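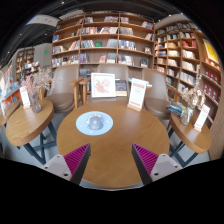 *A computer mouse on its spotted blue mat.*

## How does a cartoon get made?

Cartoons are really lots and lots of still drawings! Each one is a tiny bit different from the one before. Show them fast enough and your brain joins them up, so a drawn dog seems to run.

Say your show is called *Fandia*, and it's about a moon town full of foxes. First, writers make up the story. Then artists sketch it in boxes, a bit like a comic. That's a **storyboard**, and one for a short episode might have 184 boxes!

Next, actors record the voices (yes, usually before the animation is done). Animators listen closely and match the mouths to the words. Music and sound effects go in near the end.

Want to try it? Grab a sticky note pad, draw a bouncing ball on 20 pages, and flip!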